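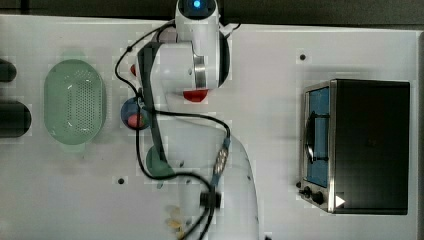
# 円筒研削盤用ドレッサおよび砥石修正装置 Zelliaシリーズ

Zelliaシリーズは、円筒研削盤、平面研削盤、内面研削盤に取り付けて使用する砥石修正装置です。研削作業を続けると、砥粒の先端が摩耗し、砥石の気孔に切りくずが詰まります。この状態の砥石で加工を続けた場合、研削抵抗が増え、工作物の表面に焼けやびびり模様が発生します。砥石の形状が崩れていれば、寸法公差も維持できません。砥石修正装置は、砥石の作業面を薄く削り取り、新しい砥粒を表面に出すとともに、砥石の断面形状を所定の形に戻すために使用します。

当社では、単石ドレッサ、多石ドレッサ、ロータリドレッサの各タイプを製造しています。砥石の種類、砥石径、加工内容に応じて選定してください。

## 目立てと形直し

砥石の修正作業は、目立て(ドレッシング)と形直し(ツルーイング)に分けられます。

目立ては、切れ味の落ちた砥石の表面から摩耗した砥粒と詰まった切りくずを取り除く作業です。形直しは、砥石の振れを取り、外周面や側面を正しい形状に整える作業です。一般砥石(アルミナ系、炭化けい素系)では、ダイヤモンドドレッサによる一回の工程で両方を行うのが普通です。CBN砥石およびダイヤモンド砥石では、形直しの後に結合剤を後退させる目立て工程が別に必要になる場合があります。

砥石を新しくフランジに取り付けたときは、バランス調整を行ってから形直しを行い、その後もう一度バランスを確認します。

## 製品の種類

### 単石ドレッサ Zellia S

シャンクの先端に天然ダイヤモンドを一個固定した工具です。構造が簡単で、小径から中径の一般砥石に広く使用されます。シャンクはストレートとテーパの両方を用意しています。ストレートシャンクの標準径は10 mmです。その他の径は受注製作となります。

使用中はダイヤモンドの先端が少しずつ平らになります。定期的にシャンクを軸まわりに回し、新しい稜を砥石に当ててください。先端の平坦部が大きくなったものは、当社で石の付け直しを行います。付け直しができるかどうかは、返送品の石の状態を確認してから回答します。

### 多石ドレッサ Zellia M

複数のダイヤモンドを金属結合剤の中に配列した工具です。一個の石にかかる負荷が小さく、幅の広い砥石や粒度の粗い砥石に適しています。作業面は使用前に砥石になじませる必要があります。なじみが不十分なまま仕上げ用の送りで使用すると、砥石の表面に筋が残ります。

### ロータリドレッサ Zellia R

円盤状のダイヤモンド工具をスピンドルで回転させながら砥石に当てる装置です。総形研削や量産ラインの円筒研削に使用します。駆動は電動式で、回転方向は正逆の切り替えが可能です。砥石と同じ向きの周速になるダウンドレスでは砥石の作業面が粗くなり、切れ味が上がります。逆向きのアップドレスでは作業面が細かくなり、仕上げ面粗さの改善に向いています。

## 主な仕様(Zellia R-80)

| 項目 | 仕様 |
|---|---|
| ドレッサ外径 | 80 mm |
| 駆動方式 | 電動スピンドル直結 |
| 回転方向 | 正転/逆転切り替え |
| 本体全長(コネクタ部を除く) | 469 mm |
| 取付ボルト本数 | 4本 |
| 冷却 | 研削液による外部給液 |
| 軸受部の保護 | エアパージおよびラビリンスシール |
| 適用砥石 | 一般砥石、ビトリファイドCBN砥石 |

質量、許容回転数および取付寸法は、機種ごとの外形図に記載しています。外形図は見積りの際にお渡しします。

## 取り付け

1. 研削盤の主電源を切り、砥石が完全に停止したことを確認します。
2. 取付面の切りくず、研削液の残り、かえりを除去します。
3. 装置本体を取付面に載せ、ボルトを対角の順に仮締めします。
4. ダイヤルゲージを使用し、砥石軸に対する平行を確認します。
5. ボルトを規定のトルクで本締めし、再度平行を確認します。
6. 電源ケーブル、信号ケーブル、エア配管を接続します。
7. 砥石から十分に離れた位置でスピンドルを単独運転し、異音と振動がないことを確認します。

単石ドレッサの場合は、砥石の回転方向に対してシャンクを下流側に傾けて取り付けます。砥石に食い込む向きで取り付けると、石の欠けや脱落の原因になります。ホルダからの突き出しはできるだけ短くしてください。

## 修正条件の設定

切込み量と送り速度は、砥石の粒度、結合度、要求される面粗さによって変わります。荒研削用の砥石では送りを速くし、作業面を粗く仕上げます。仕上げ研削用の砥石では送りを遅くし、切込みも小さくします。ただし、送りを遅くしすぎると砥粒の先端がつぶれ、修正直後から目つぶれに近い状態になります。

研削液は、ドレッサが砥石に接触する前から供給を開始してください。接触した後に研削液をかけると、加熱されたダイヤモンドが急冷され、割れることがあります。乾式で修正する場合は、パスごとに間隔を置いて工具を冷ましてください。

修正の間隔は、加工個数、主軸の負荷電流、工作物の面粗さのいずれかを基準にして決めます。量産ラインでは加工個数による管理が簡単ですが、工作物の材質や取り代を変更したときには、間隔の見直しが必要です。

## 保守点検

日常点検では、ボルトの緩み、ケーブル被覆の傷、エア圧、研削液ノズルの向きを確認します。ノズルの向きは清掃のときにずれやすい箇所です。

ロータリドレッサのスピンドル軸受はグリース封入式で、給脂の必要はありません。運転音の変化、本体温度の上昇、または修正後の砥石面に周期的な模様が見られたときは、使用を中止し、当社へ点検を依頼してください。お客様による軸受部の分解は保証の対象外となります。

長期間使用しない場合は、本体に付着した研削液を拭き取り、防錆油を塗布して保管します。エアパージを止めたまま研削液のかかる場所に放置しないでください。

## オプション

- 接触検知ユニット Cuklow:砥石とドレッサの接触を音響信号で検出し、制御装置へ出力します。空パスを減らす目的で使用します。
- 手動角度ホルダ Leclerc:砥石の外周に面取りや傾斜面をつけるためのホルダです。単石ドレッサと組み合わせて使用します。
- 予備ダイヤモンドロール:標準形状のほか、図面による総形形状も製作します。
- 延長ケーブル:長さは注文時に指定してください。

## 注文方法

ご注文の際は、次の事項をお知らせください。

- 研削盤の形式と砥石軸の位置
- 砥石の外径、幅、穴径および仕様表示
- 砥石の使用周速
- 工作物の材質、硬さ、要求面粗さ
- 総形の場合は仕上がり形状の図面

標準品の単石ドレッサは在庫から出荷します。ロータリドレッサおよび総形ロールは受注生産で、納期は図面確認後に回答します。7月は工場の設備点検を行うため、付け直し品の返却に通常より日数がかかります。

販売元:Ulham 研削工具部

掲載内容は2019年6月19日(水)現在のものです。仕様は改良のため変更することがあります。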